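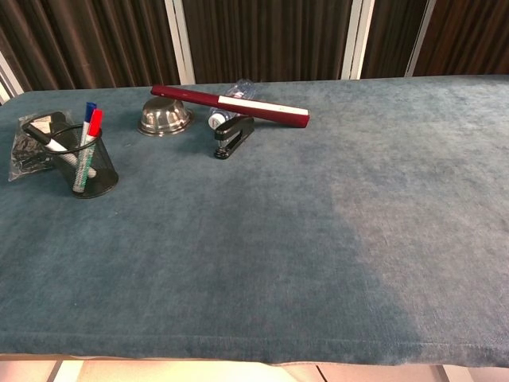 Home Ask Topics Cleaning Fabric care Log in

Velvet table cover, one side looks paler, ruined??

Put a plush teal cover on my craft table in April. Left and middle still a nice dark slate teal, right side has gone gray looking, big patch. Nothing spilled that I know of. Window is on that side, curtains mostly shut (dark brown, pleated, pretty heavy). I keep markers in a mesh cup plus a steel bowl at the back so the front gets all the wear. Faded or just the pile? Cant really wash it, it's padded along the front edge.
Rasa Jaunzems

Percy Flores
Probably nap. Stroke a bit of the pale part the other way with your palm. Goes dark = not faded. Then soft clothes brush, whole table, one direction, back to front. Took me 2 minutes on mine. If it's crushed flat, steamer held over it, dont touch the cloth, brush while its damp. Test a corner first

Kyu-ri Yang
could be sun. I'd just flip it or get a new one

Inese Paulauskas
Agree w/ Percy. Also go look at it from the other end of the table, if the pale side swaps it's only the light. Mine does this every time I wipe crumbs off. And keep those markers capped, ink on velvet is a whole other thread. Took me 9 tries and it's still there.

Contact | Copyright Menevari Help | Back to top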